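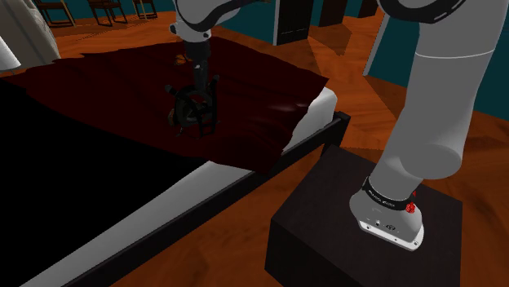 What is a semi-regular variable star?

It's a giant or supergiant star whose brightness goes up and down in a pattern you can nearly predict, with stretches where the pattern slips or stops altogether.

I keep the entries on variable stars for this site, and semi-regulars are the ones I get asked about most, usually by people who've just bought binoculars and want something to follow through the winter. They're a lovely choice! Most are red or orange, plenty are bright enough for small equipment, and they change slowly enough that a cloudy week won't ruin your records.

The class is usually split into four, written SRa, SRb, SRc and SRd. SRa stars are the tidy ones, giants with a fairly steady period but a modest range in brightness. SRb stars are giants too, only messier, and they may show two periods at once or go quiet for a while. The SRc group is made up of supergiants (Betelgeuse is the famous one), and SRd covers yellower giants and supergiants, of spectral types F, G and K.

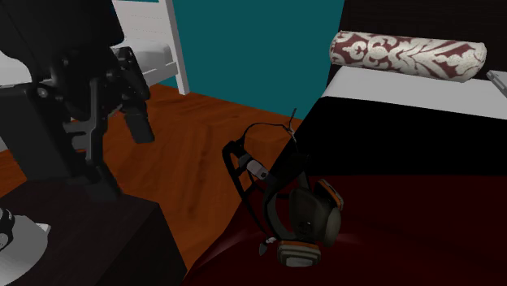

The line between SRa and the Mira stars is a bit of a bookkeeping matter. If the visual range is bigger than 2.5 magnitudes and the star keeps good time, it normally goes in with the Miras – anything smaller and it lands here. Stars near the border have been moved from one list to the other, so an old catalogue and a new one may disagree.

As for why they vary, the outer layers swell and shrink. The star is pulsating, often in more than one way at once, and when those rhythms overlap you get the uneven humps that make the light curves so scruffy. Huge convection cells and dust probably add to the muddle, though how much depends on the star.

My own favourite is a faint SRb I've followed from Boltby with an 8-inch reflector. I have 374 estimates of it so far, and for 11 of those months it hardly moved at all. Marthinus Mabaso, who observes from Purnine, had the same flat stretch in his notebook, which cheered me up no end, as I'd begun to blame my eyes.

If you want to try one yourself, an estimate every ten days or so is plenty. Compare it with two steady stars, one a little brighter and one a little fainter, and don't stare – red stars seem to brighten the longer you look at them. I give mine around 20 seconds, in quick glances, and write the figure down before checking the last one.
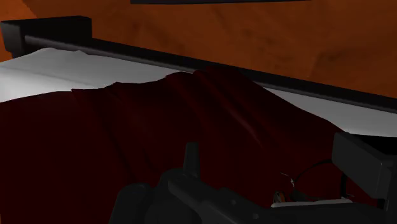 Dark crimson blanket over a white sheet, with an orange-brown wall behind.

See also: Mira variables, slow irregular variables, long secondary periods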